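Descaling interval, revisited
02/08/2021

Clasthorpe water is hard. The utility lists it at roughly 300 mg/L as calcium carbonate, and my kettle agreed within a month of moving here.

I logged boil time for the same fill, measured by weight, from switch-on to click-off. A clean element took 26 seconds less than a scaled one. Citric acid, one spoonful, left to stand and then rinsed twice, restored the original figure.
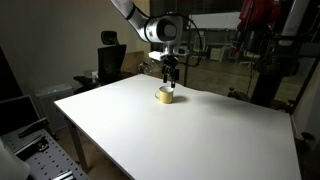
Yellow mug, white table.

Vinegar also works but the smell persists through several boils. I stopped using it in January. Filter jugs slow the buildup and change the taste of black tea more than I expected, mostly by removing the surface film.
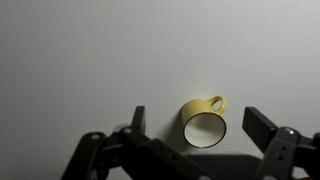
Tea film

The film is calcium carbonate bound with oxidized tea compounds. A little lemon juice prevents it. So does softened water, though I would not drink from a salt-based softener daily.
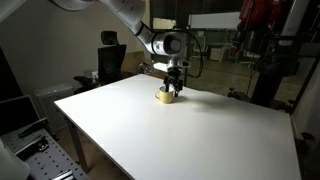
The mug again, handle to the left.

Next log will cover the shower head.

Comments

Sarla Bhatt: Did you weigh the citric acid? A spoonful varies a lot.

Vaughn Szabo: Same result here with a steel kettle. Rinse three times.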